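About Rurora

Rurora fits out work rooms for schools, clinics and small offices. We supply desks, shelving and benches, assemble them on site and route the power and data cabling that goes with them. The main shop and the assembly room are in Brivport. A second store, at Stokus, holds finished tops and steel parts until a room is ready to receive them.

The company began as the furniture side of Chung, a joinery business that made stair parts and counters. The two were separated when desk orders outgrew the bench space. Chung still cuts solid edge pieces for us and shares our delivery dock. All design, drilling and finishing of desks is done by Rurora.

What we make

Most orders are built from one family of parts. A work surface is paired with a raised rear surface, so that screens and papers sit at different levels. Both are ordered in the same wood tone unless the customer asks otherwise. Supports are black metal, in straight or angled patterns. Angled supports take up more width at one end and less at the other, and this has to be checked against the depth of the surface before a layout is approved.

The standard catalog holds 963 part numbers, including fasteners, feet, grommets and cable trays. Parts in the catalog ship in 16 working days. Parts outside it are quoted separately and take longer, mainly on account of finishing time.

Surfaces

We prefer pale wood with visible grain. It shows less dust than a dark finish and reflects daylight evenly, which matters in rooms with a window on one side only. Grain direction is agreed with the customer and marked on the drawing. We do not match figure between neighboring tops. Streaks and rings vary from one piece to the next, and we don't treat them as defects.

Clean with a damp cloth and wipe dry. Do not use abrasive pads. Small scratches can be treated at the Brivport shop - bring the top in without its supports attached.

Cable routing

Grommets go in the raised surface where possible, leaving the lower one clear for work. The hole is drilled before finishing so the cut edge gets sealed along with the rest. Cables drop behind the furniture to the nearest outlet. The survey form asks for the position of every outlet, window and doorframe along the back wall. Please fill it in completely, including outlets that are not in service.
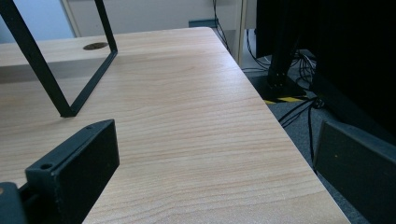

Installation and warranty

Installation is booked once the survey form is signed. We need a clear floor and working power. Supports are leveled first, then the tops are set and fastened. Metal supports are covered for 20 years and wood surfaces for five. Water damage is excluded, as are holes drilled after handover.

The Brivport assembly room is open to customers on weekday mornings. The Stokus store does not take visitors. Page last revised 8 February 2023.

Comments

deskbound_m
Can a grommet be added to a top we already own? Ours came without one.

Rurora office
Yes, at the shop. The cut edge is sealed by hand and needs two days before use. The surface warranty stays valid if we do the drilling.

palletjack
We ordered the angled supports for a narrow room in May. Check your chair clearance at the wide end, I had to swap two desks over.

hallway9
Is the survey form available on paper?

Rurora office
Yes, ask at the front counter or call and we will mail it.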